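Plulldale: Grokach trim brakes, is the second half slower now?

plank_siding
Rode Grokach at Plulldale in October, back row both times. The trims on the hill after the turnaround are biting much harder than last season. Airtime on the next two hills is mostly gone. Has anyone asked the park whether the setting was changed?

Estela Durán
Magnetic trims have no setting in the sense you mean. The fins are in or they are out. If the train enters faster, the trim takes more off. Cold mornings and a half-full train will give you a slower lap with no change to the hardware.

plank_siding
It was warm and the train was full. The fins on that hill can be raised by actuator, same as on Joloso. So there is a setting, it just has two positions.

jarancibia
Joaquín Arancibia here, I keep the lap log for this board. Only 9 of my 111 timed laps are from after the summer closure, so treat this with care. Those laps are slower from the trim hill to the final brakes. Lift to turnaround is unchanged. That points to the trim and away from the wheels.

Estela Durán
9 laps is thin. Which row, and timed from where?

jarancibia
Off-ride, from the path by the exit bridge. Row has no effect on that number, I start on the nose of the lead car.

kettle_loop
New wheels would show up on the first drop too, so I agree with Joaquín. The 400 feet of track before the midcourse was also replaced over the closure. Different steel profile, different rolling resistance until it wears in. 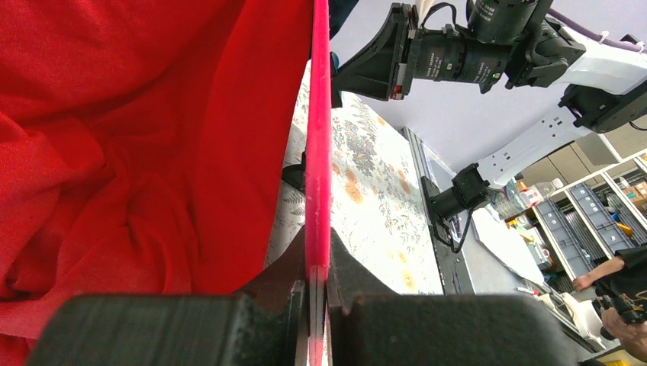
Forgot to add that the old section had 3,000 hours on it when they pulled it, according to the sign in the queue. I would wait until spring before blaming the fins.

plank_siding
The replaced track is upstream of the turnaround. Joaquín has that part unchanged.

kettle_loop
Fair. Then I have no explanation for it.

Estela Durán
Fuentealba did the same on their mine train and put the fins back down to half the following year. I still want more laps, and train weight noted for each one.

jarancibia
I will add a column for empty rows. Send me anything you have with a start and end point.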